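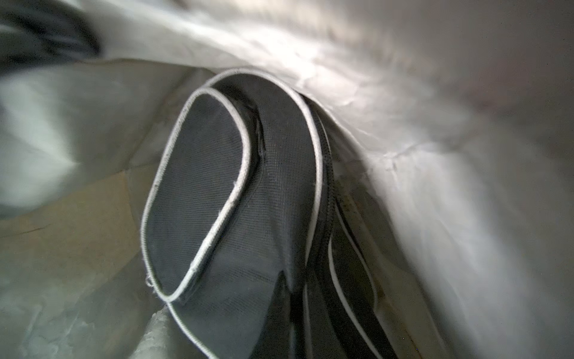

Submitted by K. Ebihara

Packing a Family Tote: What Goes In, What Comes Out, What Frays
Design Studio 2931, final report
July 29, 2018

1. Background

The assignment was to pick an everyday storage problem and study it until we had something to say. I picked the toy and sports bag, the one that lives by the door and is never packed the same way twice. My working title was Project Juser. It came from misreading my own handwriting, where it was supposed to say "user," and by the time I noticed it was on the folder.

2. Materials

The main container was a cream canvas tote with a handle strap and no real opinion about its own shape. Into and around it went smaller cases, some of them padded. I also used a pink bucket with a round lid, a pink toy watering can and a cloth that was meant to be folded at all times. The cloth has its own section in my notes and I will spare everyone.

3. Method

I packed the tote up to 40 times during July, changing the order of the cases and keeping the rest of the setup the same. After each round I wrote down what I could reach without taking something else out first. I gave each round a score out of 70, a number I chose before thinking about how hard it would be to divide by anything.

4. Results

Soft things first was the worst order. They sink, the canvas folds over them, and the hard case on top turns into a lid. The best order was flat cases standing on edge along one side, with zippers facing up. Scores went up as soon as I did this and stayed up, apart from one round when I packed with the zippers facing down and had to start over.

The padded black case with the white piping was the hardest to place. It fits the tote, in the sense that part of it does.

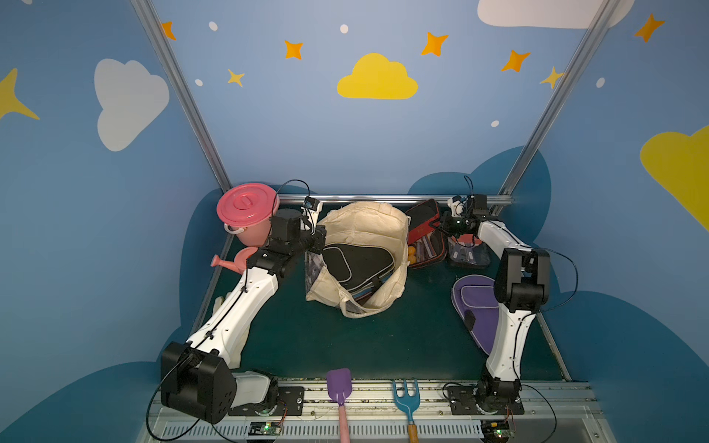 Figure 2. The tote with the padded case sticking out; ping-pong balls in the open red-and-black case.

The paddle-shaped purple case never earned a good score inside the tote. I now think paddle shapes should hang from something. The bucket, on the other hand, did well every time, mostly by staying out of the tote entirely.

5. Wear

I had not planned to write about edges, but mesh with a contrasting binding makes you look at edges. The white piping around the dark mesh flap is fuzzy in places, with a few frayed threads hanging loose low on the left. A dark binding might fray just as much and keep it to itself. If I did this again I would log the condition of every edge before the first round, so that I could say something about cause.

6. Next steps

A stiff insert for the tote, probably cardboard to start with. A loop for the paddle case. A new scoring system, out of ten.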